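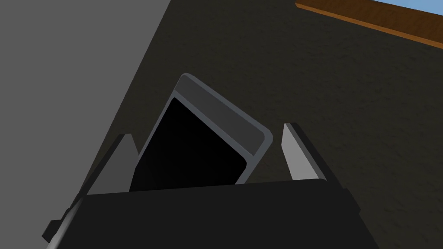 Getting a grip: one finger on each side.

THE UNFOLLOWING OF DUKOLIS

Something happened on the internet in October, and I have given it more of my evenings than I gave to buying a house. Doina Karagiannis, who plays the harbour master's widow in Stornum and has the best coats on television, stopped following the man who plays her brother-in-law. He performs under the single name Dukolis, having presumably looked at the surname situation in the cast list and decided he could do without the other half.

By breakfast there was a thread. By lunch there was a timeline, with colours. I'm told there is a spreadsheet, and I would like it noted that I have only asked for the link once.

For readers with gardens and children and so on, the background goes like this. Stornum is a drama in which people on a cold island look at the sea and fail to tell each other things. Karagiannis and Dukolis have shared most of the looking. They gave joint interviews in matching knitwear. They did the one with the puppies. She once called him "the brother I would have ordered", and this got printed on mugs, one of which lives in my cupboard behind the sensible ones. Then came the launch party for series 5, at the Langat in Statton, a hotel whose carpet has now been seen by more people than most feature films. She arrived, he arrived, there was a greeting on the steps, and a week later she was following one fewer person.

The greeting is where the experts come in. The clip lasts 21 seconds, and for a good part of it the view is blocked by a man with a clipboard, who has a small fan club of his own now. She leans in for a cheek kiss. He goes for the hug. There is a sort of collision, then a laugh, and then she looks at something to her left. Everything since has hung on that look. One school says she is looking at his new girlfriend. Another says she is looking at the showrunner, who wrote her a coma. My sister, who has watched it on a proper screen, says she is looking for the toilets, and my sister has been to the Langat.
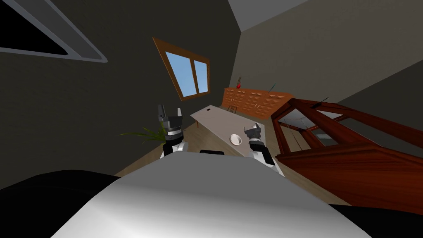
What I find hard to forgive is the body language people. Every newspaper seems to keep one in a cupboard, and out they come to explain that a hand on an elbow means dominance and a hand off an elbow means grief. One of them got 2000 words out of Karagiannis's left shoulder. I began to feel you could hand this lot anything. Take the two robot arms in the picture here, one with its fingers up and spread open, the other angled inward and hovering near the edge of a table. Open and welcoming on the left, our expert would say, but guarded on the right, and clearly not over the divorce. The walls and the window are leaning too, so add tension in the room. Invoice attached.

I tried the method at home. My husband came in from the car with his arms folded and I concluded that he was concealing resentment over Christmas. He was cold. He had been looking for the de-icer, and he would now like to be left out of the newsletter, so I'll move on.

The official position, for anyone who still believes in those, is that there is no feud. Her people put out a line saying she "adores the whole Stornum family" (note: whole, said the thread, and went off for another 80 posts). His people said he was "resting". Resting from what, nobody's people would say. Dukolis himself posted a photograph of a loaf. It was quite a flat loaf. I have seen it described as a cry for help and also as a dig at her sourdough, which she mentioned in passing two years ago on a podcast I can't find any more.

Then, just as I was getting the hang of the colours on the timeline, somebody went through the list properly and found that Karagiannis had also unfollowed a mattress company, her old drama school, three weather accounts and the Statton bypass roadworks. She seems to have sat down one evening and had a clear-out. People do. I did it myself in the spring and lost a cousin by accident, and we had to have a lunch about it.

You would think that might settle things. The thread has taken it as proof of a cover-up, on the grounds that no innocent woman gives up on the bypass when the roundabout is so nearly finished. There's a new theory about the mattress people as well. I don't think much of it, though I have read all of it.

Series 5 starts after the clocks change. I'm reliably informed that the widow and the brother-in-law spend the first episode in the same rowing boat, not speaking, and I shall be watching the elbows like everyone else. If you have a view on the loaf, the usual address will find me.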